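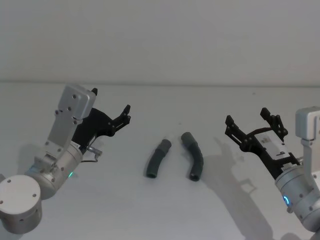 Curved Tubes: Your Questions, My Answers

I sell and bend short lengths of tubing out of my workshop in Nondstead, and I get the same emails over and over, so I finally put the replies in one place. If yours isn't on the page, write to me. I read mail in the morning with coffee and again at night if I'm still awake.

What do people use curved tubes for?
All kinds of things! Hand rails, plant supports, lamp arms, the bit of a stroller frame that always snaps, cable runs behind a desk. One customer made a towel rack for a bathroom with no straight walls in it. If you're joining two runs that don't line up, you probably want a curve.

Can I order just one?
Sure. I sell singles and pairs. If the two curves have to match, please order them as a pair, even if you only need the second one later. I bend pairs one right after the other on the same setting, and I can't promise that a tube I make in July will sit perfectly next to one from the winter before.

How do I measure the curve I need?
Lay a sheet of paper on a table, set your old tube on it and trace the inside edge with a pencil. Mark both ends. Then send me a photo of the tracing with a ruler lying beside it, or mail me the paper itself (my favorite, I keep them all in a drawer). Please don't measure the curve with a cloth tape. I have remade too many orders because of a cloth tape.

What's the longest you'll do?
468 millimeters, measured along the outside of the bend. Anything longer won't fit my bender, and I'd send you to Lehner over in Trurnovcombe, who has a much bigger shop and is nicer on the phone than I am.

And the shortest?
132 millimeters. Under that there isn't enough left at the ends for me to hold on to.

How do I check that a pair matches?
Put them both on a flat white table, or a table with a plain white sheet of paper on it if yours is patterned. Dark tubes on a light surface show you everything. Lay one inside the other and look at the gap from end to end — it should shrink or grow evenly. Then press each end down with a finger. If a tube rocks, it has a twist in it, and you should send it back to me. I pay for that shipping.

Mine rolls off the bench while I'm working on it. Help?
A curved tube shouldn't go far, but it'll flop over at the exact moment you pick up the glue. Two folded dish towels, one under each end, will hold it. Vinzenz Tanner wrote in to say he uses a bag of rice, and I've switched to that myself for anything I'm sanding.

Can I paint them?
Yes, but scuff the surface first with fine sandpaper and wipe it down. Two thin coats. I've tried one thick coat more often than I'd like to admit and it sags on the inside of the bend every single time.

Can I bend one further at home?
Please don't. It'll kink, and I can't take it back after that.

How long does an order take?
Usually 8 working days from when I get your tracing. The Pemirau end fittings take longer when I'm out of stock, and I'll tell you before I charge you.

Do you do drawings for people who only have a rough idea?
I don't, my drawing is terrible. Định Âu does them for me and charges by the sheet. Send me what you've got, napkin sketches included, and I'll pass it along.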